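Speaker notes: Why we keep things on the desk
Notes for the talk at Skendadix, 27 May 2025
Posted with small corrections after the event

I promised to put my notes online, so they are left as I wrote them for myself. Where it says "pause" I was supposed to pause. I did not always do it.

Opening

Good morning. Thank you for coming to a talk about desks. I know that the other room has a talk about money.

Ask the room: please think of your desk at work, or the kitchen table if you work from home. Do not think of the computer. Think of the other things. Pause. Now think which of them you touched in the last week.

When I started at Adby, I got a desk which had belonged to a person who moved to another city. In the drawer there were paper clips, a dry marker, a spoon and a very small brass bell. I threw away the marker. The bell I kept, and I still have it, although I never ring it. This talk began from the bell. I wanted to know why I could not throw it away.

First part: three kinds of things

I divide the things on a desk into three kinds. This is my own division and you are free to have a better one.

The first kind is the thing that works. The stapler, the lamp, the cup. We do not have feelings about it until it breaks.

The second kind is the thing that waits. It is the envelope we should answer, the cable which belongs to something, the book we borrowed. A thing that waits is a small debt. My experience is that people who say "my desk makes me tired" have many things that wait. They buy an organizer, and then the debts are standing in an organizer.

The third kind is the thing that stays. It does no work and it asks for nothing. The bell is such a thing. A stone from a beach, a plant, a postcard. These are the things that office rules like to forbid, and today I mostly want to defend them.

(If somebody asks about photos of family: yes, they belong to the third kind. Do not go deep into this, there is a longer answer and it eats the time.)

Second part: the clean desk rule

At Adby we had for two years a clean desk rule. In the evening everything had to go into a locker. The reason was shared seating, and I want to be fair to it. The cleaning was easier. Papers with customer names were not lying in the open, and this part of the rule was right and we kept it.

But I noticed the evenings. People began to pack earlier, and they packed with a certain face. In the morning they took out the laptop and left the rest in the locker. After the summer there were lockers full of mugs and pictures, and desks where you could not tell which team was sitting there. New colleagues walked past the right desk two times because all the desks looked the same.

Tell the story of the scarf here. A colleague hung a yellow scarf on her chair each morning, and when people gave directions they said "turn left at the scarf". When she was on holiday in July, people got lost. The room laughs at this usually. Wait for it.

I do not claim that objects make people work better. I looked for a strong proof and what I found did not convince me. I claim something smaller: a thing that stays tells others that here is a place, and that somebody comes back to it.

Third part: the shared shelf

When the rule was relaxed, we made a test with a shared shelf at Mäkelä, our smaller office. Each person could bring one thing of the third kind. There were only 2 conditions: it must not smell, and it must survive a fall.

I expected arguments. There was one, about a singing fish, and it was solved with the removal of batteries. Otherwise the shelf was calm. What surprised me was that visitors used it as a beginning of a conversation. Before, they talked about the weather and the parking. Now they asked "whose is the elephant?", and somebody had to tell a story, and after this the meeting was easier to start.

We did make mistakes. We put the shelf beside the printer, so people who waited for the printer moved the things around, and some owners did not like it. We also forgot to say what happens when somebody leaves the company. I recommend that you write this down at the beginning – it is an uncomfortable question when the person has already gone.

Fourth part: the question of the plant

Change slide.
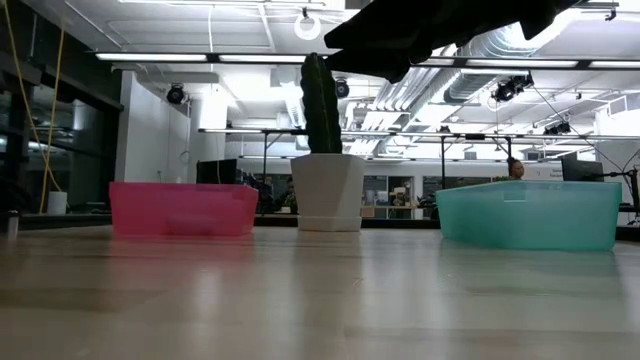

Reading time for the full notes: 6 minutes

Every time I give this talk, someone asks if an artificial plant is allowed to be a thing that stays. Some people have a strong opinion. For them the artificial cactus is a lie in a pot, and they want either a living plant or nothing.

I was also of this opinion. A living plant changes, it gets a new leaf, and you feel a little proud. But a living plant also moves very easily to the second kind. It waits for water. On Friday afternoons in my old team there was always one person who carried the bottle from desk to desk, and when this person was ill, we all looked at the plants and felt guilty.

(Note to myself: "Friday afternoons" is too long for the mouth, say "at the end of the week".)

An artificial cactus has no such demands. It is green in the winter, and you can go on holiday without writing instructions. If its owner looks at it with pleasure, I count it as a thing that stays. Please dust it sometimes.

And plastic tubs? I like tubs with walls that let the color and the light through, because you do not completely forget what you put in them. Still, a tub is a place where things that wait go to wait longer. Give a tub a label and one purpose. At Tralo they had a tub with the label "various", and I think you can guess what was inside.

Closing exercise

Ask people to do this when they are back at the desk. It takes one cup of coffee.

Take everything off, except the computer and the lamp. Put back what works. Look at what waits, and for each thing decide: today, a date in the calendar, or the bin. Then choose what stays. I advise to choose few, but I will not come to check.

If you share a desk, ask the other person before you put your thing there. I forgot this once with the bell. My neighbor believed that it was for calling him.

Questions I should be ready for

Is this not simply a talk about tidying? Partly yes. But tidying asks how to have less on the desk, and I would like us to ask also what is worth leaving there.

What about people who want an empty desk? Let them have it. An empty desk can be a comfort too, and nobody should be pushed to decorate.

Who pays for the shelf? In our case the office budget. It was an ordinary shelf and the discussion took longer than the assembly.

Thank them. Collect the name cards from the table. Do not forget the adapter in the wall.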